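Review: The Sinness Fan Lightstick, Second Version
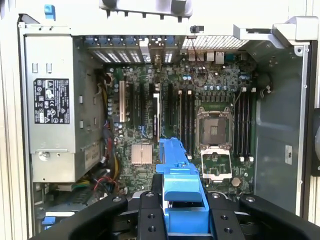
Inside an open computer tower, with the power supply on the left.

I bought the second version of the Sinness lightstick in January and have now taken it to 6 shows, so this is a review after real use. For anyone new to the group, Sinness is a four-member act with a small but loyal following here, and the lightstick is sold through their agency, Morker, and at the merch table on tour.

The box holds the stick, a wrist strap, a paper manual and one photocard out of a set of 4. Batteries are not included. Mine came with Azra Yordanov's card, and I traded it within a day for Zdenka Karagiannis.

The handle is slimmer than on the first version and easier to hold through a long set. The globe is clear with the group's logo inside. It feels solid, although the seam where the globe meets the handle collects dirt, and you will need a cotton swab to get it out. The strap is too short. I replaced mine after the first show.

There are three modes: steady, slow blink and fast blink. A fourth, concert mode, pairs with the venue over Bluetooth. At the Wostville date it paired on the first try and stayed in sync from the opening song to the encore. At the Georgiou Hall fan meeting it dropped out twice and I had to turn it off and on again. The people beside me had the same problem, so I put that down to the hall.

The phone app is the weak part. You register your seat number, the app sends it to the stick, and that should be the end of it. In practice it asks you to log in every time, and the English menus are only partly translated. Do your pairing at home — the signal outside most venues is poor once the line gets long.

Battery life is fine. One set lasted me two full concerts with some left over, on steady for most of the night.

My stick is number 328 from the first batch of 3,000, and the number is printed under the battery cover. Later batches are not numbered. As far as I can tell nothing else has changed.

If you own the first version and it still works, keep it, as it will pair with the same app. If you are buying your first one, get this and budget for a longer strap.

Posted 4 October 2021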